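グリッパー比較演習 配布資料その4 「つかむ・引っかける・押し当てる」

このページを印刷する | メールで送る

担当:Viera Beneš(後半の測定表はOratile Joubertさんと一緒に作りました)

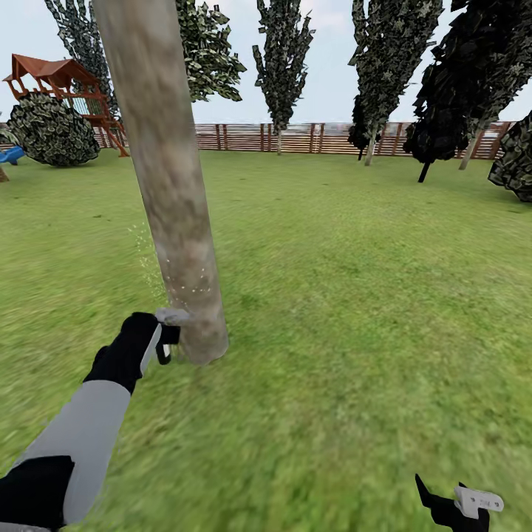 グリッパーを比べるとき、最初に見るべき数字は何ですか?

最大把持力よりも先に、指先の開き幅と接触面の形を見てください。力がいくらあっても、対象に指が回り込まなければその力は使えません。

はい、前回の続きです。前回はコントローラーの話で時間を使いきってしまって、グリッパーに入ったのが終わりの直前でしたよね。すみません、私がCodineの設定画面の話をしゃべりすぎました(あの画面、好きなんです)。今回は最初から手先の話をします。

1. シミュレーションの庭でやること

演習で使うのは、芝生の庭の環境です。奥に木の柵があって、左のほうに三角屋根の遊具が建っている、あの庭です。対象物はいろいろ選べるのですが、今回の課題は「幹」にしました。工場の箱や缶は皆さんもう飽きるほど触っているでしょうし、私も飽きています。

幹のどこが面白いかというと、まず太い。小さいグリッパーでは両側から挟めません。それに少し傾いています。画面の幹は根元のほうが右に寄っていて、上に行くほど左に逃げていくので、手首をまっすぐ水平に出すと、上の指と下の指で当たり方が変わってきます。左腕の先を見てもらうと、明るい灰色の上の指が樹皮に触れていて、色の濃い曲がったほうが下に回っていますね。こういう接触を、この授業では「挟む」と区別して「当てる」と呼びます。レポートでもこの言い方でそろえてください。「つかんだ」と書いてあると、私は両側から力がかかっているものとして読みます。毎年ここで話が食い違うんですよ……。

それから、接触点のところに飛んでいる細かい粒。黄緑がかったのと白いのが、幹の左側にぱっと散っています。去年の受講者はこれを見て大喜びで「削れた!」と書いてきたのですが、粒が見えることと、幹の形状データが変わったことは別の話です。エフェクトは絵の側、形状は物理の側。レポートに「削れた」と書きたい人は、接触の前と後の形状を書き出して差を取り、その数字を添えてください。差がゼロだったら、ゼロと書けば大丈夫です。減点しません。

2. 比べる2種類の手先

今年は次の2種類です。名前は教室での呼び名なので、外で言っても通じません。

Huvport型:平行に開閉する2本指。指先は平らで、動きが素直です。計算が楽なので、初めての人はこちらから始めるといいです。箱ものには本当に強い! ただし丸いものに当てると接触が線になって、少しのずれで向きが変わります。

Kadlec型:片方の指が曲がっていて、引っかける動きができます。丸いものには相性がいいのですが、曲がった指の先端がどこにあるのか、座標で考えるとやや面倒です。手首を回すと先端が思ったところに来ない。私も最初の一週間は関節角と画面をずっと見比べていました。

どちらが優れているか、という聞き方をレポートの結論にしないでほしいのです。どの対象に、どの向きから、どれくらいの速度で近づけたときに差が出たのか。そこまで書いてあれば、結論の一行はなくても読めます。逆に「Kadlec型が優れていた」だけ書いてあっても、こちらは何もわかりません。

3. 手順

(1) 左腕だけを使います。右腕は待機姿勢のままにしておいてください。右のグリッパーが画面の右下の隅に少し出てきますが、動かさなければ測定には関係しません。

(2) 接近の高さは、幹の見えている部分の下から三分の一あたりを目安にします。高くすると肘が伸びきって、手首の自由が減ります。

(3) 接近速度は遅いほうから始めます。いきなり速くした班がひとつあって、腕が跳ね返って手首が変な向きで止まり、その復帰だけで午後が終わりました。誰とは言いません(Kamilさん、元気ですか)。

(4) 接触したら4秒保持。指令値と実際の関節角を両方記録します。片方だけだと、押し負けているのか指令が足りないのか、あとで区別がつきません。

(5) 手先を替えて同じことを繰り返します。替えたら工具座標を必ず設定し直すこと。これを忘れると、前の手先の長さのまま接近するので、手前で止まるか、めり込みます。

ログは1回の試行で3000行になります。全部印刷して持ってきた人がいましたが、紙は要りません。接触の前後だけ切り出してグラフにしてください。横軸は時間、縦軸は関節角の誤差。単位を書くこと。単位を! 書くこと!

4. カメラの置き方について

ロボットの頭の位置から見た映像だけで判断すると、奥行きで間違えます。正面から見ていると、指が幹に触れているのか、その手前で重なって見えているだけなのか、意外に見分けがつきません。接触判定のフラグを先に見て、映像はその確認に使う、という順番が安全です。余裕のある班は横からの視点をもうひとつ足してみてください。真横より少し上から見下ろすくらいが、私は見やすいと思います。

背景が込み入っている点も気にしておいてください。幹の後ろに遊具が重なっていて、どちらも茶色系です。色だけで幹を切り出そうとした画像処理の班は、ここで苦労するはずです。奥には別の木も並んでいます。深度を使うか、輪郭の縦のつながりを使うか、方法は任せますが、うまくいかなかった方法も書いてもらえると来年の資料に載せられます。

5. 昨年度の結果から

昨年度、同じ課題で集まった試行のうち、使える記録が89件ありました。細かい表は研究室のDromotbergの棚(共有フォルダの名前です、本物の棚ではないです)に入れてあります。傾向だけ書いておくと、Huvport型は幹の正面に当たったときの誤差が小さく、横にずれた途端に大きくなりました。Kadlec型は正面でもそれなりに誤差が出るかわりに、ずれても増え方がゆるやかでした。

この傾向の理由について、私は指の形で説明がつくと思っていたのですが、Joubertさんは手首の剛性の設定が効いていると言っていて、まだ決着していません。剛性を変えて試した記録が少ないんです。やってみたい班があったら、ぜひ! 設定を変えたときは、変える前の値もファイル名に残しておいてください。あとで戻せなくなります。

6. 提出について

グラフ、手順のメモ、うまくいかなかった試行をひとつ以上。文章は短くて構いません。締め切りは授業の掲示のほうに出します。共同で測った場合は、誰がどの手先を担当したかを一行で書いてください。

次回は把持力の話に戻って、今回の「当てる」を両腕でやったらどうなるかを考えます。右腕の出番です。工具座標の復習をしてきてもらえると、私がまた同じ図を黒板に描かずに済みます。

2019年4月13日 改訂

このページを印刷する | メールで送る

コメント

Kamil Hubáček
元気です。速度の件は反省しています。ちなみに復帰するときは手首より先に肘を戻すほうが早かったので、資料に足しておいてもらえませんか。

Lenka Malý
(5)の工具座標ですが、手先を替えずに角度だけ変えた場合も設定し直しが必要ですか?

Viera Beneš
Lenkaさん、手首の関節を動かしただけなら不要です。手先の取り付け角そのものを変えたなら必要です。書き方があいまいでしたね、次の版で直します。Kamilさん、肘の件も入れます!

Alžběta Halás
横からの視点を足してみました。正面の映像で触れていると思っていた試行が、横から見たら指一本分手前で止まっていました。フラグを先に見る、というのがよくわかりました。失敗した試行として提出してもいいですか。

Viera Beneš
もちろんです。両方の視点の絵を並べて貼ってください。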